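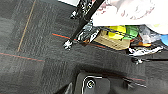 How much floor space does one storage unit need?
The standard Wivomska unit occupies a rectangle 41 inches wide and 13 inches deep. Departments should also leave enough clear floor in front of it for a person to kneel and reach the bottom shelf.

Wivomska Wire Shelving Unit, Black
Supplied by Skundlow through the Flondevano Equipment Catalog
Category: Storage and Shelving, Open Type
Status: Approved for general purchase

Overview

The Wivomska is an open wire shelving unit for the storage of packaged supplies in offices, shared workrooms, pantries and supply rooms. It consists of four upright posts and a set of wire shelves that may be fixed at any height along the posts. All visible parts carry the same black finish. The unit has no doors, back panel or side panels, and its contents can be reached from the front and from either end when the surrounding space allows.

The unit replaces the closed cabinet formerly listed in this category. Departments that still hold the closed cabinet may continue to use it and are not required to exchange it. Spare locks and keys for that model remain available from the Hunt Building stores counter while stock lasts.

The Flondevano sites have received 3,814 Wivomska units under the current supply agreement. The agreement covers the shelving, the fittings described on this page and replacement parts for both.

Intended Use

The unit is suited to goods that arrive in bags, boxes and small cartons: snacks and dry pantry goods, paper products, office consumables, cleaning cloths, spare cables and similar items. Mixed contents are permitted on one shelf provided that food is kept on a separate unit from cleaning chemicals. A closed bin on the same unit does not meet this requirement.

The unit is not approved for the following:

Compressed gas cylinders of any size.
Open liquids, or liquids in containers without a secure cap.
Archive boxes filled with paper, which should be placed on the heavy shelving listed in the Records section of the catalog.
Appliances that produce heat while in use.
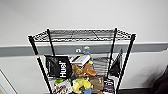
Black wire shelving unit with packaged goods on the middle level and the top shelf clear.

Construction

Each shelf is a grid of closely spaced parallel wires supported by crosswires. The front edge is finished with a patterned wire rim, which gives the shelf most of its stiffness and provides a shallow border around the load. Shelves are interchangeable, and any shelf may be used as the top, middle or bottom shelf.

The posts are steel tube, grooved at one-inch intervals. A two-piece plastic sleeve snaps onto the post at the chosen groove, and the corner collar of the shelf slides down over it. The collar tightens as weight is placed on the shelf. No bolts are used in the basic assembly. Every post ends in a threaded foot that can be turned by hand to correct for an uneven floor.

Small or narrow items may tip or slip on the open wires. Departments storing jars, bottles or loose packets should order shelf liners at the same time as the unit. The liners are clear, lie flat on the wires and can be lifted out for washing.

Specifications

Width: 41 inches
Depth: 13 inches
Height: determined by the post set ordered (low, standard or tall)
Shelves supplied: four with the standard and tall sets, three with the low set
Shelf load: up to 8 packed supply cartons of the standard Skundlow size, evenly spread
Finish: black, powder coated
Feet: threaded, adjustable
Assembly: required, two persons
Use: indoor only

The load rating applies to a stationary unit standing level on its own feet. It does not apply to units fitted with casters. A separate rating sheet is packed with each caster set and must be posted near the unit.

Placement

The unit should stand with its long side against a solid wall. A small gap between the wall and the back posts is acceptable and helps to protect painted surfaces and wall trim. Units must not be placed in front of electrical panels, fire extinguishers, ventilation grilles or marked exits, and they must not narrow a corridor below the width shown on the floor plan for the building.

On carpet tile, the feet should rest within a single tile wherever the layout permits. A foot placed across a seam can work the edge of the tile loose over time. Foot plates are available for carpeted rooms and are recommended with the tall post set. After loading, the level should be checked again and the feet adjusted, as carpet will settle under weight.

Units of the tall size must be secured to the wall with the bracket supplied. The bracket is optional for the low and standard sizes, except in rooms open to visitors, where it is required for every size. Bracket installation is carried out by Building Services. Requests should name the building, the room and the wall on which the unit will stand.

Assembly

Two persons should assemble the unit on a clear area of floor close to its final position. Cartons, packing material and goods waiting to be shelved should be moved aside before work begins.

Thread one foot into the lower end of each post and turn it fully in.
Snap the sleeves for the bottom shelf onto all four posts at the same groove, with the wide end of the sleeve facing down.
Hold two posts upright and lower one end of the bottom shelf over them. Repeat at the other end.
Stand the unit upright and press down firmly on each corner.
Fit the sleeves for the next shelf and lower the shelf from the top of the posts. Continue until all shelves are in place.
Move the unit to the wall, place a level on the top shelf and adjust the feet.

A rubber mallet may be used to seat a stiff corner. Metal hammers will chip the finish and should not be used. If a shelf rocks after all four corners have been pressed down, the most common cause is a sleeve fitted one groove higher than the others.

Loading and Arrangement

Heavy goods belong on the lowest shelf. Items in daily use should be placed between knee and shoulder height. The top shelf is best reserved for light goods or left clear, particularly in rooms where the unit is used by people of differing heights and no step stool is provided.

Bags that will not stand unaided should be placed upright in a bin or laid flat with the label facing out. Boxes should be set with their printed side to the front. Goods piled more than one layer deep tend to hide the items behind them, and departments with a large variety of small packages are encouraged to add an intermediate shelf. Additional shelves can be ordered singly and require only a set of sleeves.

Bags with a handle or loop may be hung from the end of a shelf with the side hooks listed below. Hung items should be light and should not extend into a walkway. The hooks are not rated for tools.

Incoming deliveries should be unpacked onto the shelves on the day they are received. Emptied cartons are to be flattened and taken to the paper collection point. Neither full nor empty cartons may be stored on the floor beneath or beside the unit.

Labels

A label holder clips to the front rim of each shelf and accepts a printed strip. Adhesive tape may be used on the posts for a temporary label or a department color. Tape should be replaced when it begins to lift, and any residue can be removed with warm water and mild soap. Labels should state the kind of goods and the name of the department. Personal names should not be used.

Care and Inspection

Wipe the shelves and posts with a damp cloth and dry them afterward. Scouring pads, bleach and solvent cleaners damage the coating. Crumbs and dust collect where the crosswires meet the rim, and a soft brush is the most suitable tool for these corners.

The department responsible for the unit should inspect it each July. The inspection covers the seating of the shelf collars, the condition of the sleeves, the level of the top shelf and, where fitted, the wall bracket. A cracked sleeve must be replaced before the shelf is loaded again. Shelves with a bent rim or a broken weld should be withdrawn from use and reported for exchange.

Accessories and Parts

Additional shelf, black, with sleeves
Clear shelf liner, cut to fit
Side hook, pack of four
Label holder with blank strips
Shelf divider, clip-on
Foot plate for carpeted floors, set of four
Caster set, two locking and two free
Wall bracket with fixings
Replacement sleeves, bag of 16

Ordering and Delivery

Orders are placed through the Flondevano Equipment Catalog under Storage and Shelving. The order must state the post set, the number of additional shelves and the accessories required. Units are shipped flat in two cartons, one for the posts and fittings and one for the shelves. Deliveries to the Hunt Building are accepted at the rear entrance until 3:30 p.m. Departments in other buildings will be asked to name a person who can receive and sign for the cartons.

Missing or damaged parts should be reported before assembly, with the number printed on the end of the carton. Unassembled units in their original cartons may be returned within 30 days. Assembled units may be transferred to another department using the standard transfer form, and the receiving department then assumes responsibility for inspection.

Inquiries about this item may be directed to Amerley Gyamfi, Furniture and Storage, at the Hunt Building stores counter.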